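Call for Participants: Wear and Comfort Study of Sun-Protective Headwear

Nadden is recruiting adults for a field study of sun-protective hats worn during ordinary outdoor activity. The study compares three brim constructions with respect to shade coverage, heat buildup at the crown, stability in wind, and change of shape after repeated washing. Participants wear the assigned hats in daily use, keep a short log, and attend two fitting sessions at our Orkulberg site.

Applications are open until the end of January. Places are assigned in order of eligibility and head size, and applications received after a size group is full go on a waiting list.

Background

Hats sold for sun protection are usually rated by the fabric alone. A fabric sample is placed flat in an instrument and the transmitted ultraviolet radiation is measured. The result says little about how much of the face, ears, and neck is shaded once the fabric has been cut, sewn, washed, packed in a bag, and worn at whatever angle the wearer prefers. Brim width on the label is also an imperfect guide. A wide brim that droops may shade the eyes well and the ears poorly. A narrow, stiff brim may keep its shape for years and still leave the back of the neck exposed for most of the afternoon.

The earlier phase of this work, run under the project name Flatier, looked at how brims lie when new and after laundering. Laundering changed the outer edge of the brim more than the inner edge, and the effect was greater in hats with few rows of stitching. The present phase adds the wearer. We want to know whether the changes measured in the laboratory matter to people outdoors, and at what point a person decides that a hat is no longer worth wearing.

Who can take part

You may apply if you:

are 18 or older

live within commuting distance of Orkulberg and expect to remain there for the length of the study

spend at least 3 hours outdoors in daylight in a typical week

have a head circumference within the sizes stocked for the study (a measuring guide is sent with the application form)

have access to a washing machine and can follow a fixed washing schedule

are able to complete a written log in English

You may not apply if you have a known skin reaction to cotton, polyester, or common laundry detergents, if you are under medical advice to wear a specific type of head covering, or if you are employed by a company that makes or sells hats. People who normally wear glasses, hearing aids, or a ponytail are welcome. Please note these on the form, as they affect how the sweatband sits and which size is issued.

No experience with product testing is needed. Gardeners, dog walkers, parents of young children, anglers, delivery workers, and people who simply walk a great deal are all suitable. Applicants who spend most of their outdoor time under trees or awnings are also eligible, but should say so.

What is involved

The first fitting session takes place at the Nadden building next to the Park entrance. Your head circumference and the height from brow to crown are measured, and you are issued three hats marked only with a letter code. Please do not remove the code tag or try to identify the maker.

You then wear one hat at a time, changing to the next one when the schedule tells you to. Wear the hat as you would wear your own. If you would normally take it off indoors or in shade, do so. If you would normally fold it and put it in a pocket, do that too, and record it. A hat that is handled with unusual care gives us data we cannot use.

After each outing you fill in one line of the log. The line asks for the start and end time, the weather, whether the hat came off in wind, and a comfort score for the forehead and the top of the head. Most people need less than a minute to complete it. A paper log and an online log are available, and you may switch between them.

Hats are washed at home on the schedule supplied, using the detergent sachets in your pack. Dry them flat and away from direct heat. Do not iron or starch them, and do not press the brim back into shape by hand beyond what you would do with a hat of your own – a quick tug at the edge is fine.

At the second session you return all the hats, hand in the log, and answer a short interview about fit, appearance, and whether you would have kept wearing each hat.
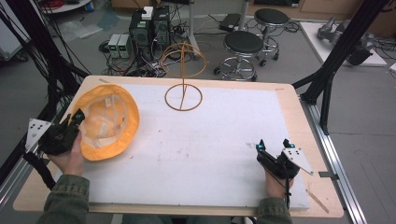

Returned hats become part of the study material and are not given back. Participants who would like a hat afterward may choose one new item from the remaining stock, subject to size. Lost or badly damaged hats should be reported as soon as possible. There is no charge for a lost hat, but its log can be used only up to the date of loss.

Compensation

Participants who complete both sessions and submit a usable log receive a payment after the second visit. The amount, the payment method, and the partial amount paid to those who withdraw early are set out in the information sheet, which you will receive before you are asked to sign anything. Local travel to the fitting sessions is reimbursed on presentation of a ticket or parking receipt.

Risks and limits

The study hats are not medical devices. Taking part does not replace sunscreen, shade, or any advice you have been given about sun exposure, and you should continue with your usual precautions throughout. Stop wearing a hat at once if it causes a rash, a headache, or pressure marks that do not fade within the hour, and contact the study office. We will replace the hat or end your participation without loss of the amount already earned.

Data

We collect your name, contact details, head measurements, log entries, and interview answers. Measurements and log entries are stored under a code number, separately from your contact details. The combined data set is expected to hold around 3,000 log lines and will be reported in summary form only. You may withdraw at any time and may ask for your data to be deleted up to the point at which the logs are merged.

How to apply

Request an application form from the Nadden study office in Orkulberg, in person or through the contact page, and quote "Hat study" in the subject line. Complete every section, including the head measurement. Forms without a measurement are returned – please take it twice, with a soft tape, just above the ears and eyebrows, and enter the larger figure.

Applicants who meet the criteria are contacted with a choice of session times, the earliest at 8 a.m. and the latest at 6 p.m. If you need step-free access or a particular time, state this on the form.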